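Trikby Clip-On Sun Lenses: Four Months of Daily Wear

Last updated: April

I've worn glasses since fourth grade and I have never once enjoyed switching to prescription sunglasses in a parking lot. So when my optician, Nikola Kolev, waved a pair of Trikby clip-ons at me while I was picking up new frames, I said yes before I'd even asked the price (it was $84, gulp).
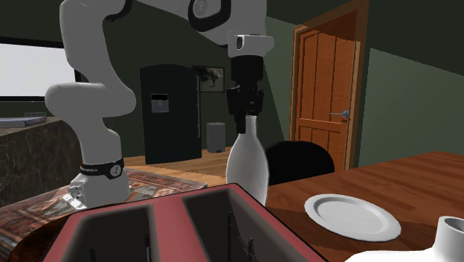
How they fit

My everyday pair is a Broscombe rectangle in matte green, medium width, pretty flat across the front. The clip-ons come in five sizes, and you pick by measuring your lens width and height. I measured twice with a school ruler and still ordered one size too wide! Trikby swapped them without fuss, but I did pay for the return shipping, and that stung a little.

Once I had the right size they sat almost edge to edge with my lenses. The bridge is a springy little bar with rubber-tipped hooks on both sides. You squeeze, line it up, let go. The first week I needed a mirror. Now I do it at red lights.

My sister tried them on her Cletora round frames and no luck at all, the corners stuck out like fins. If your glasses are round or a strong cat-eye, I'd look at magnetic sets made for your exact frame instead.

The lenses

They're polarized, in gray or brown. I got brown, and I love it for driving. Glare off wet roads is so much better, and greens look a bit richer (my lawn has never looked healthier). The catch is my dashboard screen, which goes nearly black if I tilt my head to the left. Same thing at the gas pump. I just flip them off for a second, but if you stare at screens outdoors all day it would drive you nuts.

They carry a UV 400 label, same as most of what I looked at. I can't test that at home, so I'm taking their word for it.

Weight and comfort

I notice them. Not in the first hour, but on a long drive up to the lake my nose pads left deep red dents and the whole thing kept creeping down. Tightening my temples helped a lot. Nikola did it for free in two minutes and told me I should have come in sooner, which, fair.

Scratches

So far there's one tiny mark on the right clip, from the day I dropped them in my bag next to my keys. My own lenses underneath are fine, and that was my biggest worry going in. The case is a flimsy snap pouch, though. I've moved mine into an old hard case from Botha and they live in the cup holder.

Would I buy them again?

Yep, in brown, one size down from what I first ordered. A second pair of prescription sunglasses was going to cost me $300 with my lenses, and I'd have left them at somebody's house by now anyway. I do wish they'd throw in a decent case at that price. My husband wants the gray ones for his birthday, so I'll add a note on those once he's had them for a while.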